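Textbooks > Automation at Work > Unit 8

Chapter 11. Learning from a Site Visit

A demonstration is often a student's first close contact with an automated system. This chapter follows a class visit to the Grunska open day, held each May, at which the Votar group presents its work on the handling of household textiles. Students should read the visitor rules on page 338 before they begin. 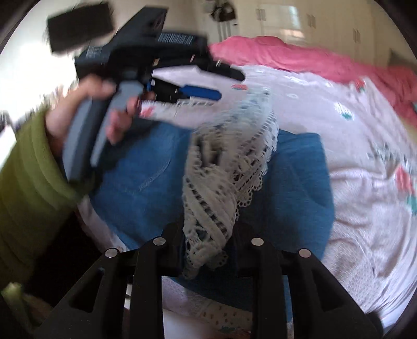

Cloth is a demanding material for any machine. A rigid part keeps its shape when it is lifted, while fabric folds, stretches and hides its own edges. Openwork such as lace adds a further difficulty — its holes and scalloped borders give the jaws an uneven surface to hold. Visitors should observe where the material is gripped, and how the rest of it hangs or bunches as a result.

Good notes separate what was seen from what the presenter explained. The observation form in Section 11.2 has a column for each. Students who attend in pairs may share one form — provided that both sign it.

44 shares | 8 comments

We use cookies to improve your reading experience. Accept | Manage settings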